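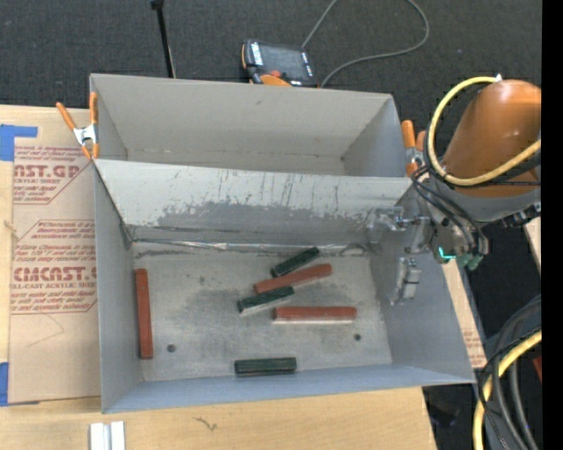
*Front bin with the test blocks in, gripper parked over the right side.*

## Resetting the two-bin cell after a bin gets bumped

I redo this every time somebody leans on the table, and it goes pretty quickly once you've got the knack!

1. Hit stop and put the teach pendant where you can reach it.
2. Push the bins tight together, then clamp both sides where they meet (spring clamps are plenty).
3. Jog the gripper to each corner of the front bin at 40 mm/s — slow, I know, but those sheet-metal walls don't forgive.
4. Save the corners again. If any moved more than 2 mm, redo all 4.
5. Check the yellow hose for slack with the wrist turned both ways.

Then toss in a few blocks, put one right up against a wall, and run some picks. The wall ones are where mine always goes wrong.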